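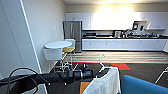 We've had the Gakholm high table and stools in our office kitchen for eight months now, which feels long enough to moan about them properly! I should say first that I wanted them. The old arrangement was a big rectangular thing that everybody bumped their hips on, and I'd been pushing for something round for ages. So in came a round white table that stands up the kitchen end, handy for the fridge, with yellow on the seats for a bit of cheer (Irena Szewczyk voted for grey and still brings it up). We paid £810 for the set, delivered, and then built it ourselves over a long lunch.

Building it was fine. The instructions are all drawings, and the drawings are good, apart from one page where you're meant to work out which way round a washer goes from what looks like a squashed bean. We got it wrong on the first stool and had to take the seat back off. Do the table first if you're buying the set, it's much easier and you get used to how stiff the bolts are. You'll want your own Allen key as well, the one in the bag rounded off before we'd finished.

So, the table. I really like it. It's the right height for standing at with a coffee and a laptop, and because it's round you can always squeeze one more person in for a birthday cake. The white top wipes down nicely. Tea comes off, curry sauce comes off if you're quick, and the only mark I haven't shifted is from a green whiteboard pen, which I blame on Ryszard Zalewska and a heated conversation about the rota. It does wobble a tiny bit if you lean on it with both elbows. Tightening everything up again after the first month helped a lot.

The seats are a more mixed story. For a quick lunch they're lovely, the curved back holds you just where you want it and the footrest is in a sensible place for my short legs. Past the half-hour mark I start shuffling. And the legs! They're thin and they go everywhere, so when everything is pushed in you get this knitting basket of metal under the table, and pulling one stool out nearly always drags another with it. Hoovering the carpet round them is a pain. I've taken to lifting the lot out of the way first, and they're light enough that it's no great bother.

If you want to sit for longer you end up on the booth, which came from Stellidik and which I'll sneak into this review because people keep asking me about it. It's properly blue. Very, very blue, and I was nervous about it from the little fabric square they post you, but it's grown on me. The tall back makes it quieter than you'd think, and I've had whole phone calls in there while somebody was grinding beans.
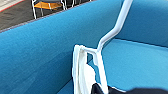
The booth fabric close to, with a white tote bag.

The weave has a slight sheen to it where the light catches, so the same panel can look like two different blues. Crumbs do collect in the crease at the back of the seat (get a proper crevice nozzle, a dustpan brush just pushes them further in). No bobbling so far, though, and I'd have expected some by now with 20 of us using it. My one real gripe is the seat height, which is 43 centimetres by my tape measure and a bit low for Jarosław Olszewski's knees. He goes back to the high table and perches.

Would I buy them again? The table yes, tomorrow. The booth yes, perhaps a shade darker. The stools I'd want to sit on for a full afternoon first, and I'd look for a set with simpler legs. Four stars for the table, three for the seats, four and a half for the booth. I asked on our building's message board whether anyone else had the Gakholm set, and got one very useful answer.

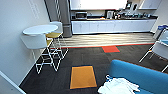
Jolanta Chmielewska: We've got the same stools downstairs and the shuffling does get better if you put a thin cushion on, but buy one with ties or it'll slide off every time someone gets up. For the wobble, loosen all the bolts under the top, press down hard in the middle and tighten them a little at a time, going round in turn. Ours hasn't moved since. I'm with you on the legs. I stubbed my toe on one in sandals and said something I had to apologise for.

I did the bolt trick after lunch and it's definitely steadier. Cushions are on order, in grey, to keep Irena happy.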